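1/21/25

Skukdale Packaging Users' Group questions "home compostable" claims

Members ask suppliers to show their test results before shops pay more for new wrappers

The Skukdale Packaging Users' Group has today called on wrapper suppliers to stop printing "home compostable" on snack packaging until they can show how it breaks down in an ordinary garden heap.

The group, which speaks for 164 small food makers and independent shops in Skukdale, Badthorpe and the villages between, says its members are being asked to pay more for film that may not do what the label says. Several were told by sales staff that a bar wrapper would be gone "in a season". When they asked what that meant, and at what temperature, most got a brochure.

In November the group wrote to 35 suppliers with two plain questions: what was tested, and where? It received 26 replies. Only two included results from a heap outdoors. The rest pointed to laboratory work, to tests on the film before printing and sealing, or to certificates for a different thickness of material.

"I would love this stuff to work, and I have customers who ask me for it every week," said Iresha Ekanayake, who chairs the group and runs a flapjack bakery in Badthorpe. "But I have had a so-called compostable wrapper in my own heap since the spring before last, and I can still read the ingredients on it. If a supplier wants me to put a promise on my product, I want to see what the promise rests on."

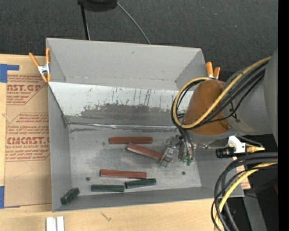 Reddish-brown and dark green bars in an open-topped grey bin.

The group is also doubtful about the kerbside answer. Some suppliers say wrappers that fail at home can go in the food waste caddy. Members in Zostport report that their caddies were left behind with a sticker on the lid when packaging was found in them, whatever was printed on it. A shopper who follows the wording on the pack can end up with a bin that has not been emptied.

It is not asking for a ban, and it accepts that some of the new films may well be better than the old ones – it simply has not seen enough to say so. It wants suppliers to name the test, the conditions and the time taken on every data sheet, and to test the finished wrapper with its ink and seals in place.

Members have been advised to leave the claim off their own labels for now and to keep copies of anything a supplier has told them in writing.

A summary of the replies, with supplier names removed, can be read at the group's office in Ocampo House, Skukdale. Suppliers who have not yet answered may still do so.

ENDS

Press contact: Iresha Ekanayake, Skukdale Packaging Users' Group, Ocampo House, Skukdale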